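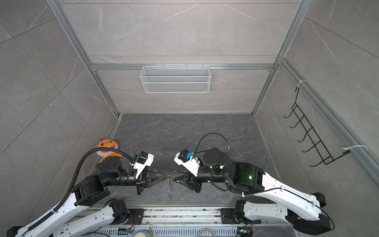
White mesh basket on the back bar, black hooks on the right.

I have been meaning to write about hanging storage since January, when Marianna Kwiatkowski came over for coffee, opened my hall closet to put her coat away, and very kindly closed it again without a word. We've been friends long enough that I knew what that meant!

So, the basket first. I love a long wire one like this, hung from a bar by its little hooks, because you can lift it off and take it with you to wherever the mess is (in my house, the bottom of the stairs). The mesh is fine enough that pens and clothespins shouldn't slip through, and the thicker rim gives you something to hold on to. I think it looks wonderful empty against pale gray stone-effect panels, with those faint white veins running behind it, and I would dearly love to keep mine that way. Mine has gloves in it, two dog leashes, and a flashlight I bought for our week at Crichton and have hardly used.

The hook rack is the part I go back and forth on. Six prongs, all turned up at the ends, held to the metal rail with a zip tie at the top and another at the bottom. My brother-in-law Euan is a screws man and can't look at a zip tie without sighing, but I've come around to them. You can move the whole thing over an inch on a whim, and I do have a lot of whims. I would snip that loose tail at the lower end, though - one of those caught the sleeve of my good green cardigan last winter and I am still a little sore about it.

I tried a row of stick-on hooks before all this, up to 16 of them at one point, and woke more than once to the sound of an umbrella hitting the floor. A bar and a rail suit me much better. Sumeya next door has hers in the laundry room and hangs her dustpan and brushes there, and I've been quietly jealous ever since I saw it.

Next on my list is the shelf over the washer, once I've found somewhere else for the jam jars.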